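Search this book
Enter a word or phrase
Go

Chapter 2: Why Things Float
Posted in August by Prasanna Matubbar

I failed my first physics quiz over a bar of soap. Mine sank, my roommate's floated, and I wrote half a page blaming the soap's weight. Wrong! My teacher, Cengiz Yaman, circled the word "weight" so hard that the pen went through the paper.

What I'd missed is density, and this whole chapter is built on it. Density tells you how much stuff is packed into a given space. You take the mass and divide by the volume. So a block with a mass of 200 grams and a volume of 250 cubic centimeters has a density of 0.8 grams per cubic centimeter. Fresh water sits very close to 1, so that block floats (with most of it under the surface, by the way – we'll work out how much in Section 2.3).

Cubes are my favorite shape for this, as you only need to measure one edge and multiply it by itself twice. Lumpy things like rocks and potatoes take more work, and that's where the overflow can comes in.

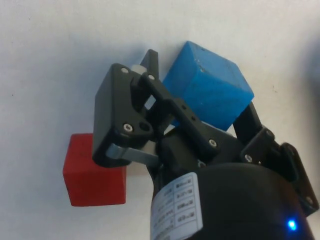

Before you read on, grab a notebook and guess whether these sink or float: a grape, a candle, an ice cube, a steel paper clip. Write your guesses in pen, please. I still get the grape wrong when I'm tired!

Questions or corrections: Dedham Open Textbooks, Room 31 | © Dedham Open Textbooks | Back to top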